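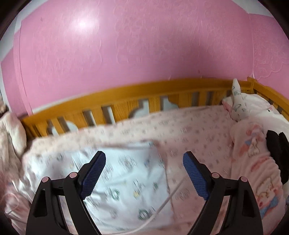
A hand-held gripper, open over the blankets in a cot.

School robotics should spend more time on the laundry
Opinion, March 2025

The Julora Cup has been good to our club. I have helped at the Mulcahy School robotics club for long enough to have been to it several times, and I have seen shy pupils come home from it talking to everyone on the coach. I would not want it to stop. But I think we have let it decide what school robotics is, and I think the pupils are losing out.

Most of our year goes on the Cup. The task changes, but it always comes down to hard plastic blocks on a flat mat, with lines to follow and a box to put the blocks in. The blocks are all the same size. The mat is the same mat in every hall. A team that starts in September can have the whole thing running by Christmas and then spend the spring term shaving off seconds.

This year a group of the older ones asked to do something else, and we said yes. Their project is called Closisum. The idea is to teach a robot arm to tidy a child's cot: lift the blankets, fold them, put the soft toys at one end. They started by doing the job themselves with a hand-held gripper, the kind with two fingers and a soft pad on each, and recording every go. The recordings are what the arm is meant to learn from.

They have recorded 92 goes so far. Of those they reckon 10 are good enough to use as they stand.

That sounds like a poor return, and a parent said as much to me at the open evening. I disagree. The failed goes are where most of the learning has been. A blanket has no edges you can rely on. Pick up the top one and the one underneath comes with it. A plush toy squashes, so you cannot tell from looking how far the fingers need to close. The group found that two people asked to fold the same blanket will start from different corners, and that a machine shown both ways may copy neither of them well. They had a proper argument about whether to agree a method first. I have never heard an argument like that over a plastic block.

They also had to write down what "tidy" means. It took them two meetings, and they changed it later. I think that was the best work anyone in the club did this year, and there is no score sheet I know of that would have given them a point for it.

There are fair objections. One is money. The Nastska arm we share with the technology department is slow and always booked, and a small school may have no arm at all. But the first half of this work needs only a gripper, a camera and some bedding, and it could be done well with no arm in the building.

Another is that pupils like winning things, and a trophy keeps numbers up. I accept that. We lost a couple of members who wanted the Cup and felt Closisum was taking our attention from it — they may have been right. A club our size cannot do both properly every year.

The last is that it looks dull. Visitors will gather round a robot racing across a mat, and they walk past a teenager folding a blanket for the fifth time. I have no answer to that except that plenty of useful work looks the same.

What I would like is for the Julora organisers to add a cloth task. It need not replace anything. Give each team a blanket and a soft toy, let them show a result and explain how they got there, and mark the explanation as well as the result. Until that happens, I would ask other clubs to give one term of the year to something soft. We will be carrying on with the cot after Easter, and the group wants to try pillowcases next.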